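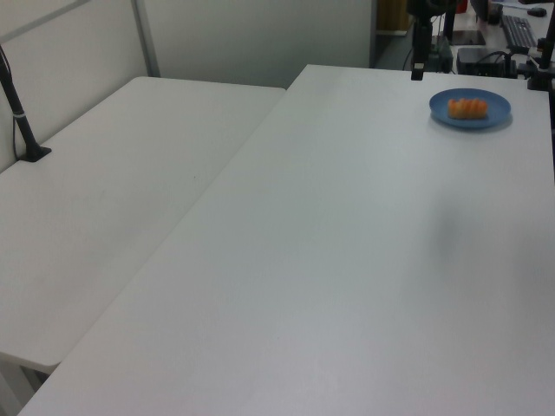 **Student Projects › Manipulation › Pick and place**

**kelemen_lab** · July 31, 2019
Plate task for the Allthorpe club. Orange item on the blue plate, fixed start pose. Grasp succeeds on 5 of 7 tries with the plate mid-table, fewer at the back right corner. Exposure is locked.

**rsoftic**
Recalibrate. Your small camera hangs just above the tabletop, so error grows fast near the plate rim.

**fisach2**
Disagree. Orange on blue on white segments easily. I'd blame reach. Radomir, you had the same fault in November.

**rsoftic**
That was a loose clamp. Different fault.

**kelemen_lab**
Reach is 700 mm, plate centre is inside it. Will re-run calibration and log the colour thresholds too.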